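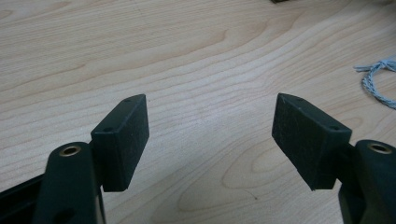
Solicita-se orientação sobre a guarda de cabos curtos, braçadeiras e cordões numa caixa de acrílico fumado com divisórias, destinada a uma sala de uso partilhado. O regulamento interno determina que o material miúdo fique recolhido ao fim do dia, mas é omisso quanto ao modo de o acondicionar. A caixa permanece sobre uma mesa de madeira clara, com veio ondulado bem marcado e um ligeiro brilho acetinado, que se pretende conservar sem riscos. Pergunta-se, em concreto:

a) se convém colocar alguma proteção entre o acrílico e a madeira;
b) se os cordões entrançados podem ser guardados juntamente com os cabos;
c) que produto deve ser utilizado na limpeza, dado que o serviço de limpeza dispõe apenas de álcool a 70%.

Agradece-se, se possível, resposta até sábado, dia em que a sala reabre.

Publicado por: Secretaria do Centro Piscombe

Respostas da comunidade

Núcleo de Apoio Rilance

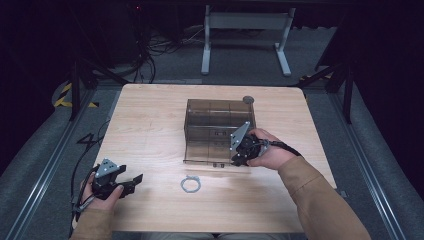
Tempo de leitura: 2 minutos

Relativamente à alínea a), recomenda-se a aplicação de pés de feltro autocolantes nos quatro cantos da base. O acrílico risca com facilidade e os grãos de pó presos entre as duas superfícies acabam por marcar também o verniz. A caixa deve ser levantada para mudar de posição, nunca arrastada, e convém que fique próxima do centro do tampo, afastada do bordo da frente.

Quanto aos cabos, cada peça deve ser enrolada em anel antes de entrar no compartimento, com a ponta curta presa ou virada para dentro. Um arame ou uma braçadeira cinzenta que fique solta em cima da madeira clara passa facilmente despercebida e acaba no chão, sobretudo em salas alcatifadas. Sugere-se a seguinte distribuição:

Compartimento maior: cabos enrolados, na vertical.
Compartimentos pequenos: braçadeiras e arames, separados por comprimento.
Fora da caixa: peças rígidas e pesadas, que podem lascar as divisórias.

As paredes fumadas deixam ver o conteúdo, pelo que as etiquetas são dispensáveis na maioria dos casos. Caso o regulamento as exija, devem ser pequenas e de cola removível. No nosso serviço utilizamos etiquetas Udel, em embalagens de 200, e a remoção não tem deixado resíduos.

No que respeita à limpeza, desaconselha-se o álcool a 70%. O contacto repetido pode provocar microfissuras no acrílico, em especial junto às arestas coladas. Água morna com uma gota de detergente neutro e um pano de microfibra são suficientes. O pano deve ser passado sem pressão e a secagem feita com outro pano, limpo. O álcool também não deve ser aplicado no tampo envernizado.

Utilizador registado, Begović Mobiliário

Confirma-se o que foi dito sobre o feltro. Nós pomos cortiça, serve igual. Os cordões podem ir com os cabos, desde que haja espaço.

Gabinete de Conservação, Udel

Discorda-se parcialmente da resposta precedente no que toca aos cordões. Um cordão entrançado, como o azul-claro que se vê enrolado e atado com laço por trás do painel transparente, prende-se com facilidade nas fichas e conectores. Deve ter lugar próprio, em volta larga, e ser atado com um laço simples, que se desfaz sem puxar. Os cordões com cerca de 100 cm cabem bem numa única volta dupla. Importa ainda verificar, antes de fechar painéis articulados, que nenhuma ponta fica junto da dobradiça.

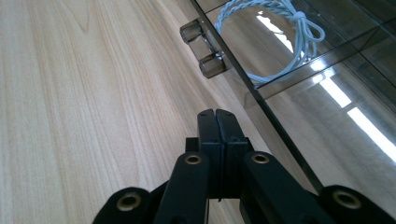 Cuidados com as dobradiças

Nas caixas com dobradiça translúcida, o pino metálico deve ser limpo a seco, com um pincel macio. Não se aplica óleo, que escorre para o acrílico e retém pó. O painel deve ser acompanhado com a mão até ao fim do percurso, sem o deixar cair. Se surgir folga entre os cilindros da dobradiça, suspende-se a utilização do painel e pede-se a substituição da peça ao fornecedor.

Esta página foi considerada útil por 11 utilizadores.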